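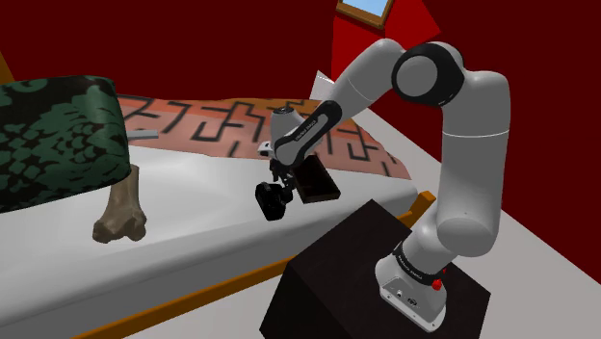 *A bed against a maroon wall, in a computer rendering.*

Kidus Tesfamariam went 26 years without thinking much about sleep. He drove freight out of Dornberg, four nights on and three off, and slept when the truck was parked.

"I thought I was one of those people who could do it anywhere," he says. "Servo car park, back of the depot, my sister's couch with the kids jumping on it. Then one winter I couldn't do it in my own bed."

He is 50 now and off the road. He works days in the dispatch office and lives in Skindbridge, in a weatherboard house he bought when prices there were still low. An old Holden ute sits in the driveway with a tarp over the tray. We talk in the kitchen, where he makes coffee for me and has water himself. He stopped drinking coffee after noon a couple of years ago and says that was harder than giving up cigarettes.

The trouble started when he came off nights. He had expected to feel better within a week.

"Everyone told me, you'll be right, your body knows what to do. Mine had no idea. I'd lie down at ten and be looking at the ceiling at three. Then at two in the afternoon I'd be falling asleep over the run sheets."

He tried going to bed earlier. He tried warm milk, a new pillow, a heavier doona, and tablets from the chemist that left him groggy until lunch. He bought a dearer mattress and slept no better on it. After five months his GP referred him to Polyxeni Vlachopoulos, a psychologist who runs a sleep clinic two mornings a week at the Skindbridge community health centre.

Vlachopoulos has worked with shift workers for most of her career: nurses, bakers, miners, drivers. She spoke to me separately, with Tesfamariam's permission.

"The first thing most of them have done is spend more time in bed," she says. "It makes sense. You're tired, so you give yourself more chances to sleep. But if you're in bed for ten hours and asleep for five, you get five hours of practice at lying awake."

Her treatment began with a paper diary. Each morning Tesfamariam wrote down when he'd gone to bed, when he thought he'd fallen asleep, and when he'd got up. He kept it going for 122 nights, well past the fortnight she had asked for, and still has the pages in a folder on top of the fridge.

"I was embarrassed by it to begin with," he says. "A grown man filling in a bedtime chart. But I'd filled in a logbook my whole life, so it wasn't that different."

Next she cut his time in bed. For three weeks he wasn't to lie down before half past midnight, and he had to be up at six whatever kind of night he'd had. If he was awake for long, he was to go and sit in another room.

"I hated her," he says, and laughs. "I did the ironing. I don't own much that needs ironing. I ironed tea towels."

Vlachopoulos says the early weeks are when people drop out, and she warns them about driving. Tesfamariam caught the bus to work for that stretch. She doesn't use the method with everyone. People with epilepsy or bipolar disorder need a different approach, and she sends heavy snorers for an apnoea test before anything else.

By October he was sleeping six hours most nights. His bedtime moved forward in 15-minute steps. The television went out of the bedroom, and so did the phone charger, which now lives beside the toaster. He painted the room as well, though Vlachopoulos tells me she has no opinion on paint.

"It was a sort of mustard before," he says. "I'd looked at it enough."

I ask whether he would have done anything differently when he was driving.

"I'd have told someone," he says. "We never talked about it. You'd talk about tyres and football. There was a bloke I did the Lemma run with for years, and I found out at his retirement do that he hadn't slept through since his thirties. I was sitting next to him the whole time with the same thing coming."

In the dispatch office he now does part of the rostering. He has pushed for drivers to get two full days between a block of nights and a block of days, and the company has agreed to try it on one depot's roster until the end of the year. There are 37 drivers on it. Some have complained about losing overtime.

"Fair enough, too," he says. "I would've complained."

He still has bad nights, mostly when the weather turns hot. When one comes he gets up and sits in the kitchen with the radio on low. Last week he was up from two until a bit after three, then went back to bed and slept until the alarm.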